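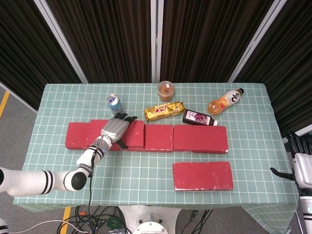 Briques rouges, calepinage à sec sur table
Août
Par Myrto Sarantis

Les pages de cette galerie portent sur la pose à blanc : les briques sont disposées sans liant, sur une table nappée, avant tout report sur le support définitif. Le travail a été suivi à l'atelier Fernero avec Michalis Margaritis et Apostolos Tsakiris. Les légendes se limitent à la disposition et à l'état apparent des pièces. Les cotes et les relevés de lot figurent dans le carnet d'atelier.

Le rang
Cinq briques rouges bout à bout, dans le sens de la longueur de la table. Les formats ne sont pas homogènes : la troisième est plus petite et plus proche du carré, la dernière à droite plus longue. La deuxième paraît légèrement surélevée par rapport à ses voisines.

La pièce isolée
Une brique longue, à plat en avant du rang, un peu vers la droite et parallèle à celui-ci. Elle porte des éraflures blanches à l'extrémité droite et le long du bord inférieur.

Les arêtes
Points blancs d'usure sur les bords de la première brique, éclats pâles sur la face supérieure de la cinquième. À l'atelier, un éclat d'arête est noté au carnet mais n'entraîne pas de rebut s'il reste sur une face cachée à la pose. Sotiris Margaritis demande une seconde lecture pour tout défaut situé en angle.

La nappe
Fond bleu-vert clair, quadrillage blanc imprimé. Le quadrillage sert de repère visuel pour le parallélisme et ne remplace pas la règle : le tissu se déforme à la traction, et les carreaux avec lui. Un pan retombe en avant à droite. Pour une mesure, tendre la nappe, la fixer sous le plateau, puis contrôler deux diagonales.

Le fond de table
Canette bleu et argent debout, barre sous emballage doré à lettres rouges, petit gobelet transparent à couvercle. Deux bouteilles couchées : l'une sombre, étiquette violet et blanc, l'autre transparente, boisson à l'orange.

Notes de pose
Joint à sec, contact simple, aucune cale. L'alignement se prend sur la rive avant des briques ; les écarts de largeur sont rejetés vers l'arrière. Lorsqu'une brique bascule, vérifier d'abord le tissu (pli, couture) avant de la retourner. Le numéro de lot est inscrit à la craie sur la face de pose, jamais en bout.

Carnet
Les relevés correspondants occupent les feuillets 10 et 11. Le feuillet 16 reprend la nomenclature des défauts d'arête, dans la version revue par Chrysoula Gkikas. La colonne « planéité » y est encore vide et sera complétée après le contrôle du mercredi.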